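Keeping a Two-Armed Cell Alive: A Morning With Kristóf Vida

I've wanted to do this one for ages. I write a lot about what people build and hardly ever about who keeps it running, and when I asked around at Prarham for the person with the dirtiest hands, everybody gave me the same name. Kristóf Vida looks after six tabletop cells on the second floor. We spent a morning in May at cell 3, which he calls "the needy one," and I came home with grease on my notebook and far too many pages of notes.

First, the name thing. It's a cell, he says, and please don't write "robot box." (I had already written robot box.)

How he got the job

He came over from Tristirel, where he fixed packaging lines. "Big stuff. You could hear a bad bearing from the parking lot," he told me. "These arms are so quiet that you have to go looking for trouble. I put my hand on the elbow while it moves slowly and I feel for it. My old boss would laugh at me."

I asked whether I could try it. He put the arm in slow mode, kept his own hand on the stop button, and let me rest two fingers on the joint. I felt nothing at all! He said good, nothing is what you want, and then he had me do it on the bench spare with the worn gearing, and there it was, a tiny gritty tick once per turn. I could have stood there all day.

The 10 o'clock check

Every cell gets looked at at 10 in the morning, after the first block of runs. Kristóf starts with the mounting plates. The arms bolt down through the plate into the front rail, and those bolts work themselves loose. He draws a line in paint marker across each bolt head onto the plate, so a bolt that has turned shows up right away.

"People want to blame the software," he said. "The arm misses by a hair and they open the laptop. I open the toolbox. Last winter we had a miss that got worse for two weeks, and three people were rewriting code, and it was one bolt on the left plate. A quarter turn."

After the bolts he goes along the cable conduit with his thumb. It gets bent at the same spot with every reach, and he's feeling for a place where the ribs have gone soft or split. He swaps a conduit at 700 hours whether it looks bad or not. I asked where that number came from and he shrugged. "The first one died at just over that. So, 700."

The slack argument

There's a running disagreement here between Kristóf and Tibor Sárközi, who wired most of the cells and works the late shift. Tibor likes his loops short and tidy. Kristóf wants them long enough to hang down over the front. They have, as far as I can tell, been redoing each other's cable work for a year.

I caught Tibor by the coffee machine and he was cheerful about it. "He'll tell you a short loop pulls on the connector. Fine, sometimes it does. A long loop catches on your sleeve. Ask him about his sleeve."

So I asked about the sleeve. Kristóf went a bit pink and said the connector was already weak. The current deal is that the person who does the swap chooses the length, and cell 3 was Kristóf's swap.

Dirt, mostly

What surprised me most was how much of the job is cleaning. The slots in the front rail collect everything, and once grit is in there it finds its way under a plate when you move one. He uses a stiff brush and a vacuum with a crevice nozzle, and he won't allow compressed air anywhere near the cell. "You blow it out of the rail and where does it go? Into the wrist. Thank you very much."

The small circuit boards under the plates get a soft paintbrush and that's it. He checks that the light is on, checks the thin wires for a nick, and leaves them alone. He has a box of dead boards from Szabó, the shop downstairs that does their repairs, and he says most of them were killed by somebody being helpful.

The tabletop he's more relaxed about. It gets scratched, it gets flecks on it, he wipes it down when the day's runs are over.

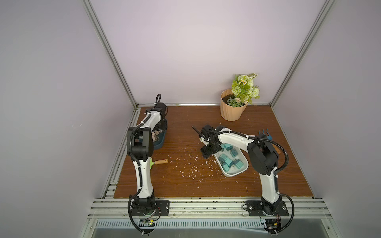

Setting the grippers

The part I'd really come for was the gripper adjustment, and it's fiddly! With the power off he slides a strip of shim between the fingers, closes them by hand, and tugs. It should drag a little. Then he powers up and runs 30 open-and-close cycles while watching the tips from the side.

"If the fingers meet at the bottom first, you pick up a block and it squirts out like soap," he said. "If they meet at the top, you pinch it by the corner and it swings. Both are annoying. The soap one is worse, I have to crawl around after the block."

The fingers themselves come from Gemton and he keeps a drawer of them, sorted by how worn they are. The half-worn ones are his favorites. I didn't totally follow why, something to do with the edge being less sharp, and Tibor apparently doesn't follow it either.

What he'd change

A second vacuum, for a start. And he'd like the mounting plates drilled with one more hole, a request he has put in writing twice. Cell 5 is getting its left elbow replaced next and he's invited me back for it, provided I wear short sleeves.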